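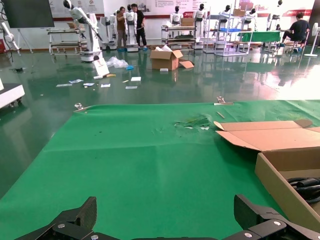
Projektbericht: Wohin mit dem ganzen Karton? Verpackungsmüll im Wohnheim

Am Anfang wollte ich ja etwas über Plastik machen, wie gefühlt der halbe Kurs. Dann stand ich im Wohnheim vor der blauen Tonne, der Deckel ging nicht mehr zu, daneben stapelten sich die Kartons bis zum Fahrradständer — und damit hatte ich mein Thema. Wie viel Versandkarton fällt bei uns an, und wie viel davon ließe sich noch mal benutzen?

Unser Wohnheim hat 134 Zimmer. Vier Wochen lang bin ich jeden Abend mit Klemmbrett und Küchenwaage in den Müllraum gegangen (meine Mitbewohnerin fand das sehr lustig, ich nach der ersten Woche nicht mehr so). Aufgeschrieben habe ich Größe, Gewicht, Zustand und ob noch Füllmaterial drin war. Zusammengekommen sind 569 Kartons. Davon waren 303 so gut erhalten, dass man sie sofort wieder hätte verschicken können, vielleicht mit einem neuen Streifen Klebeband. Das hat mich echt überrascht, ich hatte mit viel weniger gerechnet!

Die meisten Pakete kamen von Trender, also Klamotten, und danach von Fivik. Bei Fivik ist mir aufgefallen, wie groß die Kartons im Vergleich zum Inhalt sind. Ein Mitbewohner hat mir einen gezeigt, in dem ein einziges Ladekabel gelegen hatte, der Rest war Papier. Igwe verschickt dagegen fast alles in Pappumschlägen, die sind leicht, reißen beim Öffnen aber so auf, dass man sie nur noch wegwerfen kann. Was davon besser ist, kann ich mit meinen Daten nicht sagen, dafür hätte ich die Herstellung mitrechnen müssen.

Im zweiten Teil habe ich ein Tauschregal im Flur aufgestellt. Kartons flach gefaltet rein, wer einen braucht, nimmt sich einen. Kleine Größen waren ständig weg, die großen blieben liegen, und nach zehn Tagen lag auch Altglas drin. Ich würde beim nächsten Mal Fächer nach Größe machen und ein Schild dranhängen, das man auch liest.

Mit der Waage gab es noch ein Problem: Die von Erer geht nur bis 2060 Gramm, schwerere Kartons musste ich zerschneiden und in Teilen wiegen. Die Werte sind deshalb eher grob. Das Regal steht noch, und im September möchte ich zum Semesterstart noch mal zwei Wochen zählen, dann ziehen nämlich die Neuen ein.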